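Girkel Small Shelf Set, README

Putting books away on a little shelf. Notes on the books, the shelf, and how we name stuff. Read before you add anything.

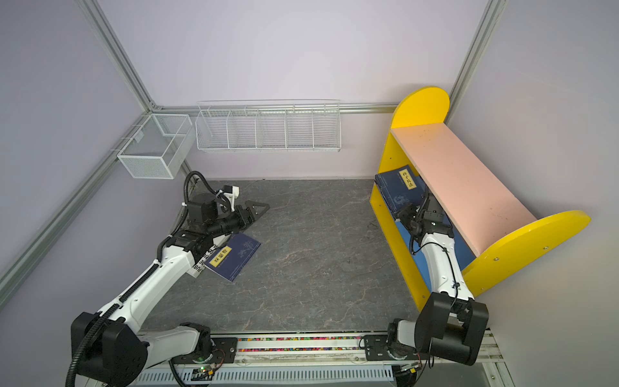 Danylo Boiko wrote back on the first draft that "book on shelf" was too loose, he wanted upright and flat kept apart, and a book leaning on the side panel should get its own word. Fine. Done, see labels.

What's in here

Books going onto or coming off a small two-shelf bookcase, one short clip per move. 1398 clips total. 108 held back for checking, please don't tune on those. Each clip has a one-line note in English, and most have a Chinese one too (Sum-yee Peng wrote those, ask before editing).

The shelf

Kid-size bookcase. Yellow sides, round on top. Pink board up top, blue shelf lower down. In the notes we say "pink shelf" and "blue shelf", never top/bottom, people kept getting mixed up about wether the table counts as a level. Screws in the side panels need a quarter turn now and then or the whole thing starts to wobble. Don't overtighten.

The books

Navy covers, yellow title label, Chinese title. One is 孙子兵法, label runs vertical, waves and clouds in white on the cover. Write the title out in full in the note. "The blue book" is no good, they're all blue. Well, navy.

If you only read pinyin: Sunzi Bingfa, The Art of War. Either spelling OK in the English note, pick one per batch.

Wire rack

Long white one, back wall, five compartments. Part of the room as far as the labels go. No clip in this release asks for a book to go in it. Tsung-han Siu wants to use it for the next one, one title per slot, sorted. Not started.

Labels

upright: standing on its bottom edge, spine or cover out, either is OK
flat: lying on a cover
lean: upright-ish but resting on a side panel or on another book
off: on the table, any angle
drop: left the shelf by accident

Angle on the table is not recorded. We tried, up to 40 percent of the notes disagreed with each other, dropped it.

"Put away" means upright on the blue shelf unless the note says otherwise. Flat on the blue shelf is "flat", not put away. Arvo Kinnunen still disagrees with this one. Open issue, leave it alone till it's closed.

Naming

shelf_book_start_end_number, so blue_sunzi_off_upright_0040. Lower case. No spaces. Older files from the Druraritz batch have the start and end swapped, there's a script in tools/ that flips them, run it once ONLY. Running it twice puts them back wrong.

Known problems

- some notes say "bookshelf", some "bookcase". Same thing.
- the March batch has a bunch of missing end labels, Adel Lamrani is filling them in
- shine on the covers makes the small print hard to read, go by the big yellow label
- lean vs upright is a judgment call under a finger's width. When in doubt, upright
- a few clips end before the book settles. Marked "cut", skip them if you care about the end state

Adding your own

Keep it to 3000 frames a clip or the loader chokes. Same shelf if you can get it, Vellard type, yellow/pink/blue. Other colors go in a seperate folder. Put books back on the blue shelf when you're done for the day, spines same way round.

Send changes as a patch, not a zip.

TODO
three books on one shelf
books with the cover half open
redo the Chinese notes for lean, the word we picked sounds odd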